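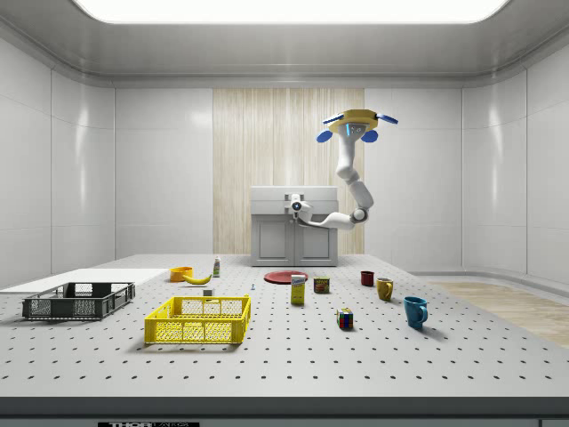

The simulated arm at the cabinet, with mugs, crates and a banana on the table.

Netville > Features > Software

Print this page | E-mail this article

Search Netville Go Advanced

Tsz-kin Kuo spends most of the day on one planner. It tells a ceiling-mounted arm how to get to a cabinet without knocking anything over.

"Drawers are harder than mugs," said Kuo, who writes motion software at Fivero. "A mug you can come at from a lot of angles. A handle gives you two, maybe."

The planner is called Sturbridge. Kuo started it in October after the old one kept folding the elbow into the wall.

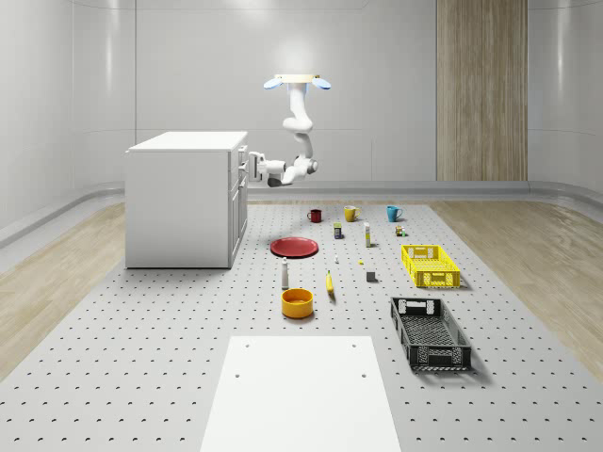 Gripper level with the upper drawer handles, seen from another side of the room.

Every change to the code gets 637 simulated runs overnight. Kuo reads the failures first thing, usually before 8.

"Last week we had 66," Kuo said. "Most were one bug — a wrist joint limit I typed in wrong."

Perception is a separate package, Khoury, and the two don't always agree on where an object is.

"If Khoury is off, my path is off," Kuo said. "So I log both." 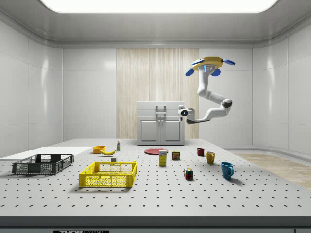
The arm held to the right of the cabinet, fingers down.

Kuo wants planning time under 80 milliseconds before adding a second arm. "We're not there yet. Cluttered tables are still slow."

E-mail this article | Print this page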